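Spent the morning rewriting our good-practice sheet for tabletop manipulation at Vusby. It was 34 rules. It is now 15. I expect complaints about the 19 I cut, mostly from me.

Rule 1 stays: write down what counts as done before anyone touches the start button. "It basically got there" is not a result, it's a mood.

Rule 2: if you reset the table by hand, reset it the same way for everyone. I've watched people place things neatly for their own policy and fling them down for the baseline. Lovely people. Terrible neighbours to a baseline.

Rule 4 used to say "include distractors where appropriate." Everyone decided it was never appropriate. Now it says one object on the table that has nothing to do with the task, every episode, and you log which one. 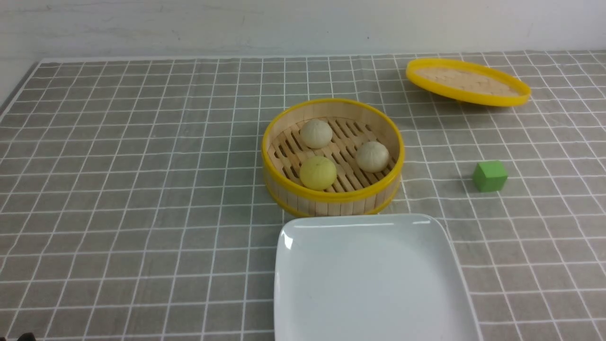 Rule 5, the food rule. Gidovus wanted real buns, Kenum wanted foam ones, and the argument ran most of May. The sheet now says either is fine, but you declare it in the write-up and you never mix them inside one batch. Also nobody eats the test set. Yes, that had to be written down.

Rule 7: a lid is an object. If the task starts with the lid off, say so in the first line. We had 171 episodes labelled "open steamer" and no agreement on whether the robot was meant to do the opening.

Rule 9: a human hand in the workspace ends the episode. A nudge counts. "Just helping it along" counts double, in my heart if not in the spreadsheet.

The old sheet had 6 separate rules on tablecloth creases, courtesy of the Harasym project. I've merged them into "smooth it before each batch." Their lead has asked for a definition of smooth.

Draft goes round at 4 pm. Please be gentle with rule 12, it's my favourite colour of pedantic.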